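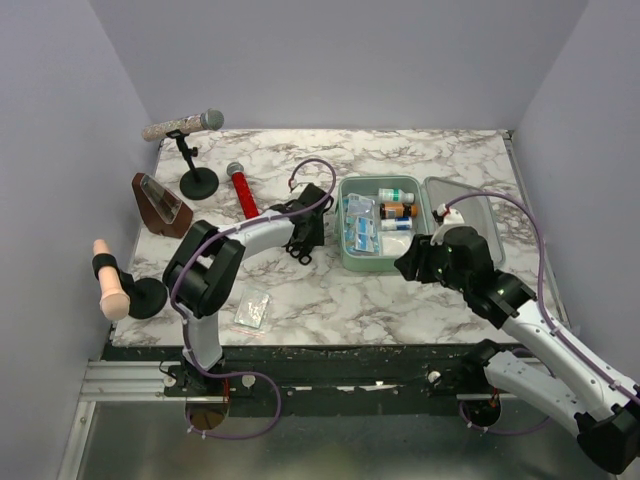 Zwei Mikrofone, das silberne auf dem Tischstativ.

Mikrofon rauscht bei Online-Chorprobe, was kann ich machen?

Gefragt von Xuelian Ding am 19.12.2020
Kategorie: Ton und Aufnahme
165 Aufrufe, 2 Antworten

Hallo zusammen,
ich singe in einem kleinen Chor und wir proben zurzeit über Internet. Jeder nimmt zu Hause seine Stimme auf und schickt die Datei an unseren Leiter, er setzt dann alles zusammen. Bei mir ist immer ein starkes Rauschen zu hören, besonders in den Pausen. Die anderen haben das nicht, oder nur sehr wenig.

Ich benutze ein dynamisches Gesangsmikrofon mit XLR-Kabel und einen Adapter auf Klinke, der direkt in den Laptop geht. In den Einstellungen habe ich den Pegel auf 100 Prozent gestellt und auch die Verstärkung ganz hoch, sonst hört man mich fast nicht. Das Kabel habe ich schon getauscht. Ein anderes Mikrofon, das ich mir ausgeliehen habe, rauscht genauso.

Liegt das am Laptop? Muss ich wirklich ein teures Mikrofon kaufen? Mehr als 200 Euro kann ich nicht ausgeben. Entschuldigung für mein Deutsch, ich lerne noch – und vielen Dank im Voraus.

Antwort von Weidong Liang
Hallo Xuelian,
wenn zwei verschiedene Mikrofone gleich rauschen, dann ist das Mikrofon sehr wahrscheinlich nicht schuld. Ein dynamisches Mikrofon gibt nur ein schwaches Signal ab, und der Eingang am Laptop ist dafür nicht gebaut. Du verstärkst dort das Signal und das Rauschen zusammen.

Was du brauchst, ist ein USB-Audiointerface mit einem XLR-Eingang. Ich selber habe eines von Torkbridge, das kleinste Modell, gebraucht gekauft. Bei mir in der Wohnung ist es damit ruhig genug. Phantomspeisung kannst du bei einem dynamischen Mikrofon ausgeschaltet lassen.

Beim Einstellen so vorgehen: zuerst die lauteste Stelle vom Lied singen und den Regler so weit aufdrehen, dass die Anzeige noch nicht rot wird. Danach etwas zurück. Die Verstärkung im Betriebssystem stellst du wieder auf null. Der Abstand zum Mund ist auch wichtig, bei mir sind es eine Handbreit. Wer einen halben Meter entfernt steht, hat nachher mehr Zimmer als Stimme in der Aufnahme.

Ein Rest von Rauschen bleibt fast immer. Euer Leiter kann die Pausen in den einzelnen Spuren stumm schalten, das ist wenig Arbeit.

Antwort von Abelardo Carrasco
Netzteil vom Laptop abstecken und nur mit Akku aufnehmen. Bei mir war es dann weg, aber das war mehr ein Brummen als ein Rauschen.

Kommentar von Xuelian Ding
Danke euch beiden! Mit Akku habe ich es schon probiert, leider kein Unterschied. Ich schaue jetzt nach einem gebrauchten Interface. Weidong, muss man dafür einen Treiber installieren?

Kommentar von Weidong Liang
Unter Windows ja, am Mac bei meinem nicht.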